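Undine

Undine is a small planning and control package for pick-and-drop tasks with one arm, a bin of mixed objects and a target with openings at different heights. It takes a segmented depth image, proposes grasps, picks a hole, and writes out a timed path for the arm driver. This README covers the package itself and the set of logged runs that comes with it.

Status: in use at Hoscombe, changed often. The message format has been stable since May. The grasp scorer has not.

What is in the repository

undine/propose — grasp proposals from the depth image
undine/holes — hole detection and the step height model
undine/plan — path search, collision checks, timing
undine/drive — thin layer over the arm driver
tools/replay — plays a logged run back against the current planner
tools/label — the small labelling window used for the outcome notes
runs/ — logged runs, one folder each

Installing

You need Python 3.10 or later and a working build of Sisay, our message layer. Install Sisay first, then run pip install -e . from the top folder. If the build stops at the collision module, check that the compiler is the same one Sisay was built with. Mixing them gives a linking error that does not mention either package.

Copy config/station.example to config/station.local and fill in the arm address, the table height and the camera calibration file. The table height is measured from the arm base to the top of the cloth, in millimetres. Lensa Belay has the current values for both stations.

The task

The arm starts above the target with the gripper open. It picks one object from the basket, carries it across and releases it over a hole. The target is a pine box in three steps, with one hole in each step. The planner treats each step as its own flat surface and keeps a separate clearance for it. An earlier version used one clearance for the whole box, taken from the highest step, and released objects over the lowest hole from much too far up.

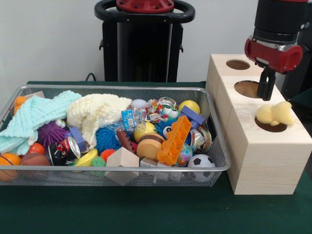 Basket, stepped box and open gripper over the middle hole.

Objects in the basket are left as they fall. Some are easy for a two-finger gripper, such as the wooden cube and the building brick. The spiky balls are harder, as the depth image tends to put their surface in the wrong place. The shiny metallic ball is the worst of them and often comes back as a gap in the depth data. Cloths are labelled as one object each even when they lie over other things, so a proposal on a cloth may also touch what is underneath.

Soft objects can come to rest partly over a hole. The outcome label for this is "resting", and it is kept apart from "in" and "missed". Please do not merge the three when reporting results.

The logged runs

There are 635 runs in the set. Each folder holds the colour and depth images, joint positions, gripper commands, the planner's ranked proposals and one outcome note. Joint positions are logged at 20 Hz. The planner keeps up to 13 proposals per pick, fewer when the collision check throws most of them out.

Outcome notes were written by Mekdes Woldegiorgis and Sille Bundgaard. Where they disagreed, both labels are kept and the field "agreed" is set to false. The replay tool skips these unless you pass --all.

Replaying a run

tools/replay runs/<run> --planner current

This prints the old and new grasp side by side and the difference in path length. Nothing is sent to the arm. To send a replayed path to a real arm you have to go through undine/drive, which asks for the station name and refuses if the table height does not match the log.

Known problems

1. The hole detector fits an ellipse to the dark area of the opening. If an object covers part of it, the fitted centre moves away from the object. Use the stored hole positions (holes.fixed = true) until this is sorted out.

2. Cables at the back of the table are not in the collision model. Keep them behind the no-go line set in station.local.

3. The basket wall is modelled as solid, though it is wire mesh. Objects hanging over the rim are sometimes rejected for no good reason.

4. Clear wrapping gives noisy depth. The scorer lowers its confidence on these, but not by enough.

Changes to the scorer

Run the full replay before opening a merge request and paste the summary table into it. Caradog Eynon reviews anything under undine/plan, and Chanida Saengthong reviews the rest. The Arnimen branch is an older scorer kept for comparison — do not merge it into main.

Licence

Code is under the MIT licence. The logged runs are for research use, and the terms are in runs/LICENCE.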